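January, by Yareli Jaramillo

Filming a product video at your kitchen table

Since I wrote about why small brands make videos at home now, I receive many questions about the practical side. My first client for this was Ferura, a small maker of tea towels from Bunholm. They had no money for a studio, so we made everything in my kitchen. The video got 143 shares in its first evening, and for such a small brand this was a very good result. These are the household tips I still use.

Clean the table the evening before. A white table shows each crumb on video, also the crumbs you do not see with your own eyes. I wipe it with warm water and one drop of dish soap, then again with clear water, then I dry it with an old cotton T-shirt. Paper towels leave small fibers. If there are marks from a pen, a little baking soda on a damp cloth will take them away, but rub softly.

Turn off the refrigerator if you record sound. Put your car keys inside it before you turn it off. In this way you can not leave the house without opening the door and remembering. I learned this after I lost two liters of milk and a good piece of fish.

The best light in my kitchen comes between nine and eleven in the morning. Later the sun stands directly on the table and the shadows become hard. You can tape baking paper on the window to make the sun softer. Use painter's tape, it comes off without taking the paint with it. The lamp above the table must stay off, as it makes everything yellow on one side.
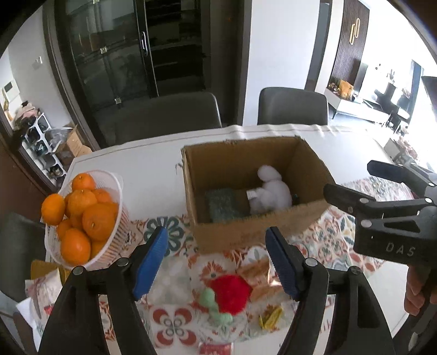 Oranges in a white basket and an open box on the table.

Keep your small things together in one cardboard box. In mine are tape, clothes pins, a lint roller, scissors and a cloth for the lens. Clothes pins are the most useful of all. They hold a background, they close a bag of flour, and they make a shirt tighter at the back where the viewer does not look.

For food, buy more than you need. Fruit must be at room temperature, otherwise small drops of water come on the skin. Bread looks best on the same day. Herbs I keep in a glass of water until the last minute, and when they are tired I lay them 16 minutes in very cold water.

For a longer recipe film, like the one I made for Barajas last winter, write the steps on a sheet and tape it to the cupboard door at the height of your eyes. Do the dirty steps last. Flour, oil and cocoa go everywhere and you will not want to clean in the middle.

Textiles must be ironed on the table itself, on a thick towel, and not carried from another room. For Ferura I carried them, and we had to throw away 53 seconds of film because of one fold.

Next time I will write about cutting the video on a telephone, and about how long it should be before people stop watching.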